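Open day at the Evbridge water works

The Evbridge water works opens to the public once a year, in June, and we went on the early tour at 9 a.m. Entry was free but we had to book. There were 16 of us in the group and the walk took 80 minutes.

Our guide, Viorica Sandu, started at the intake, where river water passes through two sets of screens. From there it goes to the settling tanks. She said the oldest tank dates from the town's first supply and was relined in the spring. The filter hall came next - long, cool and very loud. Each sand bed is washed with air and water when the flow through it drops.

The visitor route between the filter hall and the lab is indoors, with stone-patterned gray flooring and a mural of teal and lavender swirls along the wall.

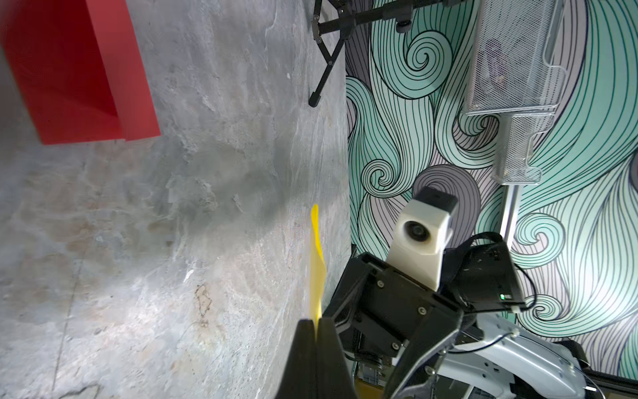

Darius Căpraru thought the lab was the best stop and wished we had been given longer there. I agree. We got to compare raw and treated samples and see how chlorine is tested. The staff take samples at 65 points across the town, from schools to fire hydrants.

The last stop was the pump room, which sends water up to the Buvlow reservoir, 164 feet above the works. One pump was out for repair. Coffee was served at the end, and there was tap water too. Parking is tight, so take the bus to Bandara Road and walk.

Related
Buvlow reservoir path reopens
A morning at the Kumora paper mill

Last updated: June
Contact | Copyright Ilídio Frade | Back to top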